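How to Budget for a Fixed Camera on a Handling Cell

Written by Si-eun Geum

Price the camera as part of the cell. A buyer who leaves it for a later order usually pays twice for mounting and cabling.

1. Write down the task first. Soft goods need more image detail than boxes do, and pale fabric under bright ceiling lights is the hardest case we plan for.

2. Get two quotes on the same parts list. Ours came in at $2,309 from Adero and $2,389 from Nemport. The Nemport price included the bracket and 4 spare cables, so we took it.

3. Survey the lighting before you order a lens. Stand where the camera will go and note each fixture that faces it. Shades and a lens hood are cheap at this stage - moving a mount later is not.

4. Ask for a loan unit and save stills from the planned position with the room lights on.

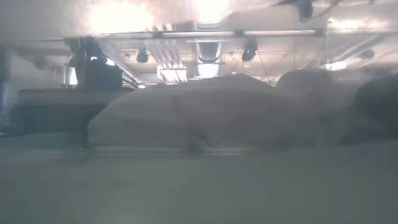

Check the stills for haze and blown-out areas. If the edges of the item are soft, put a line in the budget for a hood, a polarizing filter and a second mounting point.

5. Add $50 per camera for cleaning supplies and a spare lens cover. Enter it as a yearly cost, separate from the purchase.

6. Send the parts list and stills to purchasing together. Orders placed after December go on the next year's budget.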